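Gripper comparison bench: frequently asked questions

What is being compared?
Two finger sets for the hand-held gripper: the ribbed soft finger with a serrated pad, and the plain rigid finger from Tanguy. The housings are the same for both, so a swap needs four screws and no rewiring.

Which tasks are used?
Garment handling only, for now. Each finger set gets 100 attempts on the same short-sleeved shirt, split between sleeve lifts and full folds. Rigid parts and bottles are covered on the Lunitz page.

Do I need one gripper or two?
Two for folding. A sleeve can be lifted with one, but the fold is scored only when both devices are in use.

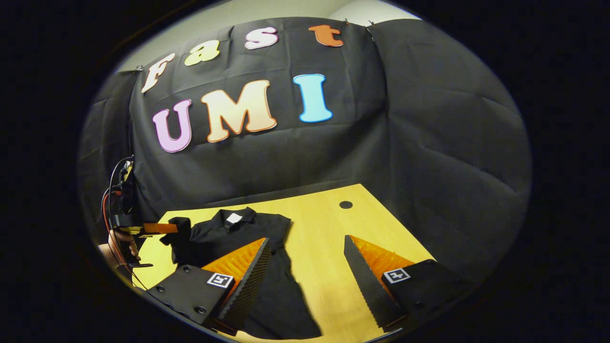
Page last changed: December

Why is the backdrop black?
It hides the clutter of the room and keeps the lighting even between sessions. The drawback shows with dark clothing, where the edge of a sleeve can be hard to separate from the cloth behind it. Results for dark and light garments are therefore listed separately.

What are the square markers on the finger housings for?
They give the opening width. Both must stay in view of the camera over the whole stroke. If one is scratched or dirty, replace it and repeat the width check before recording.

Can I use a narrower lens?
Yes, but the comparison tables do not apply. The wide lens bends straight edges strongly and the calibration file supplied with Forkano assumes it. A narrower lens also tends to lose the second gripper at the side of the table.

Which controller version should I run?
Jeketti 4 or later. Version 2 drops frames when two devices are connected and its logs are not accepted.

How is a failed grasp recorded?
A slip before the sleeve clears the table is a failure. A slip after that is a partial, and partials are not added to the success count. The soft fingers stand at 73 successes on sleeve lifts. Rigid finger runs are still being scored.

How often should the pads be changed?
When the teeth are visibly worn, or when lint stays in them after brushing. Change both pads of a pair together.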